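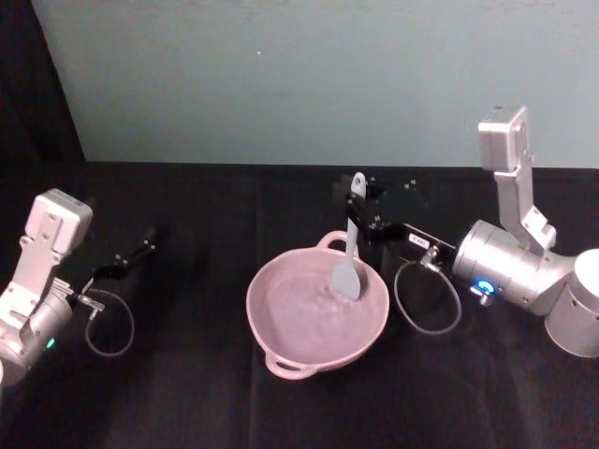

4 双臂工位的设备预算与采购规划

4.1 预算对象与口径

本节讨论面向厨具操作任务的双臂工位在立项、询价、采购和验收各阶段的费用构成。任务本身较为简单：一侧机械臂夹持刮铲类工具，在带双耳的宽口浅容器内完成插入、拨动和提离，容器内或为空，或装有颗粒状物料。选择这一任务作为预算对象，是考虑到它对末端执行器、线缆和桌面耗材的要求较为集中，而对臂展和负载的要求不高，便于把臂体费用与外围费用分开核算。

全部价格以2018年9月28日收到的有效报价为基准，不含增值税，不计入场地租金。人员费用单列，只统计与设备安装、标定和维护直接相关的工时，任务设计和数据分析的工时不进入本节。已有资产按账面净值折算，借用设备按同类设备的采购价计入总成本，另在附表中标明实际未发生支出。后一种处理会使总额偏高，但可以避免后续单位照此复现时低估投入。

与Henriques和Jibrin此前提出的单臂工位核算方法相比，本文作了两处调整。第一，将工位划分为臂体、末端、感知、供电与线缆、桌面与物料五类，取消原方法中的“其他”一项。原方法中该项占比长期偏高，难以追溯。第二，把每一类费用再分为一次性投入和随运行时间增长的投入，后者按月记录，不作年度平均。

4.2 费用模型

设工位总成本为C，则有

C = A + E + S + P + M + H (1)

其中A为臂体及控制器，E为末端执行器及指端附件，S为感知部件及支架，P为供电、线缆与固定件，M为桌面、覆盖物、容器、工具和物料，H为安装与维护人工。除A以外，各项均可写成固定部分与运行部分之和：

X(t) = X0 + k·t (2)

式中t为工位累计运行时间，k为对应类别的单位时间消耗。臂体的运行部分主要体现在保修期外的检修，观察期内没有发生，故取零。这一取值只适用于本次观察期，不应外推到设备的整个使用寿命。

单位有效产出的成本定义为C与可用操作序列数之比。一条操作序列从工具被夹持到位开始，到工具回到预定姿态为止；中途人工介入的序列不计入分母，其占用的工位时间仍计入t。观察期内共得到可用操作序列1,226条。采用序列数作分母会受到单条时长的影响，因此只在任务相同的工位之间进行比较。

4.3 臂体与交货周期

臂体询价面向两家供应商。Zalirov的报价包含控制器、示教装置和基础软件授权，交货期为14周；Hutusano的报价不含示教装置，现货供应，但两台臂须来自不同批次。批次差异对单臂工位影响有限，在双臂布置中则需要分别保存两套标定参数，固件升级也要同步进行。经折算，后一方案的臂体价格较低，增加的标定人工抵消了其中一部分差额。

双臂工位采购时容易出现的问题是按“主臂”和“辅臂”分别定级，即主臂选用较高规格，辅臂选用较低规格。从单次任务看，这一做法似有依据。以图1所对应的操作为例，右侧夹爪夹持灰色刮铲，左侧夹爪张开且未夹持物体，左臂在该时刻不承担载荷。若仅据此类时刻统计利用率，左臂会被判定为闲置设备，进而在预算评审中被要求降级或取消。

我们不建议以瞬时或单一任务的占用情况作为降级依据。左臂的需求应由任务集合中的最高要求决定，包括扶持容器、交接工具和换侧操作。三类任务中只要有一类列入年度计划，两侧臂体便宜采用同一规格。规格统一后，备件可以共用，夹爪可以左右互换，控制程序也只需维护一个版本。若年度计划中三类任务均未列入，则应直接按单臂工位立项，并在桌面上预留第二台臂的安装位置。

4.4 末端执行器

末端执行器的选型以平行夹爪为基准。刮铲柄部截面窄而长度大，夹持点靠近柄的上端时，铲头受到的侧向力会在指端形成较大的力矩。预算阶段需要确认三个参数：指端在最大力矩下是否打滑、指面附件能否单独更换、夹爪本体与腕部的接口是否与现有臂体一致。前两个参数直接影响E的运行部分，第三个参数决定是否需要另购转接件。

指面附件由Sung供货，每套300元，按消耗品管理。附件磨损与工具柄的材质和表面状态有关，更换判据由操作人员按检查表执行，不设固定更换周期。原计划中曾把附件与夹爪本体合并为同一采购条目，结果每次补充附件都要走设备采购流程，审批时间长于附件本身的供货时间。拆分为独立条目后，附件可以在耗材预算内直接领用。

夹爪本体应在验收时逐件编号，并在本体外侧粘贴可读标签。标签内容要与资产台账、标定文件名和维修记录保持一致。如图2所示，夹爪侧面贴有印着“188-2”字样的白色标签，从该视角看字样上下倒置。标签方向对机器运行没有影响，但在人工盘点和远程核查时会增加误读的可能，数字与连字符组成的短编号尤其如此。建议在采购合同的交付条款中写明标签的粘贴面和文字方向，或在本体两面各贴一张，所增加的费用可以忽略。

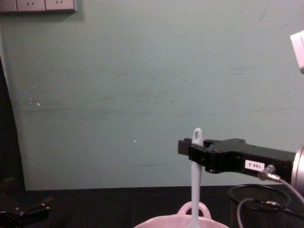 4.5 供电、线缆与固定件

线缆费用在初次预算中最容易被低估。臂体报价通常包含控制器至臂体底座的主电缆，夹爪和感知部件所需的外走线则往往由用户自备。外走线的长度不能按连接器之间的直线距离估算，需要为腕部转动留出余量；余量过大时，悬垂的线段又可能与桌面上的物体接触。因此，线缆长度、走线路径和固定点应作为一个整体进行设计，并在采购清单中列为同一组条目。

我们将外走线分为三段：连接器出口段、关节跨越段和臂体附着段。连接器出口段的弯曲半径受接头朝向限制，直出接头与弯头的价格差异不大，但更换接头需要重新压接，实际支出主要在人工。关节跨越段承担反复弯折，应选用柔性电缆，并按运行时间安排检查。臂体附着段只需固定，可以使用通用扎带或线夹。三段若采用同一种高柔性电缆，材料费用会上升，库存种类则减少，适合工位数量较多的单位。

桌面附近的非任务物品也应纳入走线检查。网状容器、工具架和另一侧夹爪都可能进入线缆的活动范围，检查时要在两臂各自的常用姿态下分别进行，只检查初始姿态是不够的。检查结果以示意图形式归档，示意图上标出线缆最低点和可能的接触物，供后续调整工位时对照。由此产生的人工计入H0，每次改变桌面布置后重复发生的部分计入H的运行项。

供电方面，应先核对墙面插座的数量、位置和所在回路，再确定控制器和工控机的摆放。询价单上的额定功率不能直接相加作为回路负荷，夹爪与感知部件的电源适配器虽然功率较小，却各自占用插位，且适配器外壳可能遮挡相邻插口。预算中应列入带开关的配电单元，并将急停回路与普通供电分开。若房间需要新增回路，施工费用由基建预算承担，但工期必须进入设备规划，否则臂体到货后无法按时通电验收。

Seo在评审本工位方案时提出，供电和线缆项应保留单独的不可预见费，不与臂体合并提取。我们采纳了这一意见。臂体价格由合同锁定，变动很小；外走线则要在实物到位后才能最终定尺，两者的不确定性来源不同，合并提取会使线缆返工占用臂体余款，给决算带来困难。

4.6 感知部件及支架

每侧臂体上方各设一台感知模块，与夹爪随动，俯看工作区域。支架采用斜向布置，安装角度在装配阶段确定。支架虽属机加工件，单价不高，却有两项关联费用需要提前考虑：一是左右支架为镜像件，不能互换，备件须成对采购；二是支架变形或松动后必须重新标定，标定期间工位停用。

除随动模块外，规划中还应保留工位上方和人员视角两类观察位置。前者覆盖两侧夹爪与容器的相对关系，后者便于记录近处的连接器、标签和线缆状态。两类视角的用途不同，采购时不应以其中一类的数量抵充另一类。若经费不足，优先保证随动模块与工位上方视角，人员视角可在安装、验收和检修时临时配置。

背景条件也会带来费用。黑色桌布吸收大部分光线，与浅色墙面和粉色容器形成较大的亮度差异，而夹爪本体同为黑色，其轮廓在桌布上不易分辨。备选方案包括更换桌布颜色、在指端附近加贴浅色标识和增加补光。三个方案中，更换桌布的费用最低，但会使新旧记录的背景不一致；加贴标识需要验证其是否影响夹持；补光则需要增加供电插位和灯架。本文将补光列为可选项，不计入基准方案。

4.7 桌面、容器与物料

M项单价低、种类多，适合采用定额管理。基准清单包括桌布、双耳容器、刮铲、颗粒状物料以及清扫用具，由Jaltport一次配齐，后续按消耗补充。容器和刮铲应在首次采购时多购备件，并保持同一批次。日用厨具的外形和颜色可能随批次变化，数年后很难补到完全一致的型号，而几何尺寸的变化会使已有的夹持位姿失效。

空容器与装料容器应作为两种条件分别编列费用。空容器条件用于校核工具位姿和接触高度，几乎没有材料消耗；装料条件引入物料补充、散落清理和颗粒进入机构的风险。图3对应装料条件，颗粒状物料接近容器上沿，表面起伏不平，铲头没入其中。装料量接近上沿时，工具可移动的余地较小，从预算角度看，需要相应提高清扫人工和桌布更换的额度。装料高度应写入任务说明，避免不同批次之间以“适量”一类表述代替。
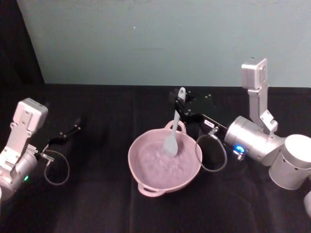 物料消耗按批记录，每批开始前和结束后各称量一次，差值计为损耗。损耗由散落、附着和清理时丢弃三部分组成，逐项区分需要额外工时，且结果对预算影响有限，故只记录总差值。物料的储存条件和更换判据由使用单位自行确定；若选用食品原料，还需考虑防潮和防虫，密封容器的费用计入M0。

桌布的固定方式同样影响费用。平铺方式拆换方便，但布面容易形成褶皱，容器底部与桌面的接触高度随之变化；绷紧或粘贴方式平整度较好，更换时间较长。若任务对高度敏感，可在桌布下加设硬质垫板，并在容器位置设置定位标记。垫板为一次性投入，其收益体现在重新对位的工时减少上。本次预算保留了平铺方式，对高度的修正放在每批开始前的校核步骤中完成。

颗粒对夹爪和腕部机构的影响尚无足够记录。Yoon建议在装料条件下为夹爪配置可拆洗护套，初步询价表明护套费用低于一次夹爪返修的运输费用。护套可能限制指端开合，也会遮住本体标签和螺钉，检查时需要取下。因此，护套暂列为待验证项目，先采购一套，在右侧夹爪上试用，待试用记录完整后再决定是否推广到两侧。

4.8 采购顺序与付款节点

采购顺序由交货期和依赖关系共同决定。臂体交货期最长，应最先下单；夹爪订单在接口图纸确认后发出，不必等待臂体到货；支架在臂体和感知模块的安装孔位均已核对后加工；外走线先购买少量样线，待实物装配后再按定尺采购正式线缆。桌面和物料类条目供货快，可在验收前集中购置，但容器和刮铲应提前取得一件样品，用于核对夹爪行程和柄部尺寸。

付款分为到货、通电和任务验收三个节点。到货节点核对型号、数量和外观；通电节点核对两臂的急停、通信及状态指示；任务验收节点在空容器和装料两种条件下分别执行规定动作，连续运行期为30天。供应商通常希望在通电后结清全部款项，理由是任务性能受用户程序影响。我们的处理是将任务验收款限定在较小比例，并把判定项目限制在供应商可以控制的范围内，如夹持期间是否失力、连接器是否松脱、指示状态与控制器记录是否一致。任务成功率由用户自行负责，不作为付款条件。

状态指示的颜色含义须由供应商书面说明。左右两臂的指示灯可能呈现不同颜色，验收人员不应凭颜色自行推断故障或待机状态，需要与同一时刻的控制器日志对照。该项核对不产生材料费用，但应在验收工时中列出，并将颜色对照表附在工位操作规程之后。

验收资料由Song统一归档，包括合同技术附件、标签编号表、标定文件、走线示意图和付款凭证。资料编号沿用资产台账的编号规则，夹爪更换左右位置时只修改位置字段，不改动本体编号。次年度预算于二月启动编制，届时以实际领用记录修正式(2)中的各项k值，对没有领用记录的条目保留原值并加注说明。

4.9 适用范围

上述核算以单个双臂工位为单位，未考虑多工位共用控制柜、备件库和维护人员时的分摊。两家臂体供应商的报价也不足以代表市场价格水平，读者引用时宜关注费用结构和条目划分，绝对金额需要重新询价。工具仅涉及刮铲，换用锅具、刀具或带盖容器后，指面附件的消耗和左臂的利用情况都会改变，E和H两项应重新估计。观察期内没有发生臂体检修，保修期外的费用仍需依据更长时间的运行记录补充。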